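Joketcombe Robotics Club: news from the hand group

The hand group has moved on from blocks to fruit. Members voted for the change in July, after most of the spring had gone on picking up wooden cubes and putting them down again, and the new exercise is the one we will take to the Gelow schools and clubs day.

The task on the entry form is short. An apple and a plate are set out on a padded surface. The hand has to pick up the apple, place it on the plate and let go without either of them ending up on the floor. Each team gets 2 minutes per attempt and three attempts in all. Points come off for touching the plate before the apple is over it, and there is a small bonus for a clean release.

Marcelle Bailly, who leads the group, has split the work between two teams. Pallo is writing the part that finds the apple and decides which side to come in from. Lencho is working on the fingers: how far to open them, when to start closing and how hard to squeeze. The teams chose their own names and we have given up asking what they mean.

Pallo began with a plain colour check, which looks for a patch of red and steers towards the middle of it. It works well enough with a dark apple on a pale surface. It is less good with a green one, and the rules do not say what colour the apple will be, so the team is now adding a shape check as well. They have collected 1,000 photographs of fruit to try it on. Anyone who can spare an hour to help label them should speak to Marcelle.

Lencho has had the slower job. An apple rolls if one finger reaches it before the others, and with the hand coming in from the side that happens easily. The team's answer is to bring the hand in open, stop short, line it up with the fruit and only then go forward at low speed. In the last round of practice they made 80 attempts with this method and got the apple on to the plate in 38 of them. Most of the failures were at the grip – the thumb was closing late – and a few were at the release.

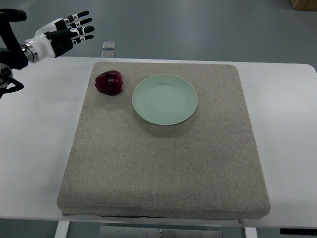
The thumb timing is now a separate setting in the program, which means it can be changed without touching the rest of the grip. Please write down the old value in the log before you change it. Twice this term we have had a good run and then not been able to say which numbers produced it.

Both teams will put their code together at the next long session. Until then, Pallo should keep using the saved position file when testing, and Lencho should type the apple's position in by hand. It is slow but it keeps the two sets of faults apart.

A few practical points. Sessions start at 6.30 as before, with the first half hour for setting up and safety checks. Keep clear of the arm when it is powered, and have one person at the stop button for every run, including the short ones. Apples used for practice are not to be eaten afterwards.

There are still places in both teams, and no experience of programming is needed for Lencho. Consent forms for the Gelow trip are on the desk by the door and should be handed back to Marcelle before half-term.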